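Robots in the canteen kitchen at work

dishpit_16
Wavthorpe gave us two arms in August for sorting cups and forks into bins. Management calls them Aro. 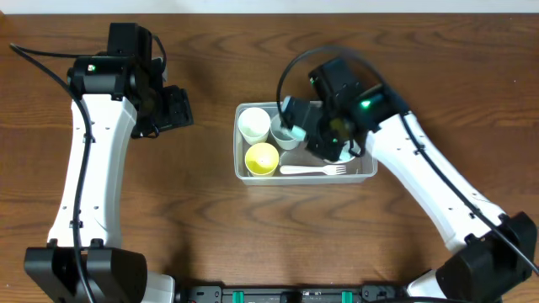

My job is now "tableware supervisor." Same pay, more standing.

kotian
Better than scraping plates — I did 5 years of that.

dishpit_16
I still scrape the plates.
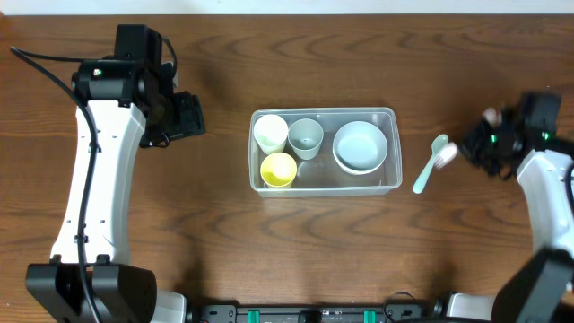 They also want a log of every dropped fork. I'm on page 173.

Torben Kuhlmann
Disagree. My wrists quit hurting once Brollach automated.

kotian
And your hours?

Torben Kuhlmann
Also quit.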